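Sellness Community Help > Desktop Computers > Memory

Adding a second RAM module to an older desktop, which slot?

Posted by Dilwyn Wynne
Thu 16 January

I have a Dell desktop tower that I use for bookkeeping and some photo editing. It came with a single memory module and I want to add a second one of the same size. I bought a used module from Faulkner, a parts shop near me, and it has the same type and speed printed on the label as the one in the machine.

The case is open and I have the side panel off. My problem is that I don't have the manual, and the slots on this board are all black, so there is no color coding to tell me which ones go together. The module that came with the computer is blue and it sits at one end of the bank.

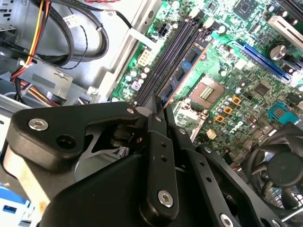 What I need to know:

1. Does it matter which empty slot I use, or will any of them work?
2. Do I have to unplug the power cables on the board first?
3. How hard should I push? I have put in hard drives before but never memory.

The computer runs fine as it is and I would like to keep it that way.

3 replies

biltholm_repairs
Marked as helpful

It will usually run in any slot that fits, but the pair will be faster if the modules are on different channels. On many boards with four slots, that means leaving one empty slot between the two modules. Not every board follows that, so look for small white printing on the board next to the slots. It will say something like DIMM1, DIMM2 or A1, B1. If you see letters, put one module in an A slot and one in a B slot with the same number. Some makers want the first module in a particular slot, so search for the board's model number if you can find it printed anywhere.

You don't need to take the power connectors off the board. Shut down, switch off at the back, pull the wall cord and hold the power button in for a few seconds. Touch bare metal on the case before you pick up the module, and hold it by the edges.

To put it in:

Open the latches at the ends of the slot. On some boards only one end moves.

Line up the notch in the module with the key in the slot. If they don't match, it is either backward or the wrong type. Stop there and check the label again.

Press straight down with a thumb at each end until the latches close. It takes more force than you would expect the first time. If the board bends a lot, stop and see whether the module is straight.

Start it with the side panel still off. If you get beeps or a blank screen, shut down, unplug it again and reseat both modules. If that doesn't help, try each module alone in the slot the original is in now. That will tell you whether the used one is bad.

tinbox944

Just put it in whichever one is easiest to reach. I did that on mine and never noticed a difference. Blow the dust out first.

Dilwyn Wynne
Original poster

Thanks both. I found the printing with a flashlight, it was under a layer of dust. Letters and numbers like you said. The new module is in the matching B slot and the latches closed at both ends. It took two tries, the first time one end was not all the way down and I got three beeps.

The setup screen shows both modules and says dual channel. I am running a memory test overnight before I put the panel back on.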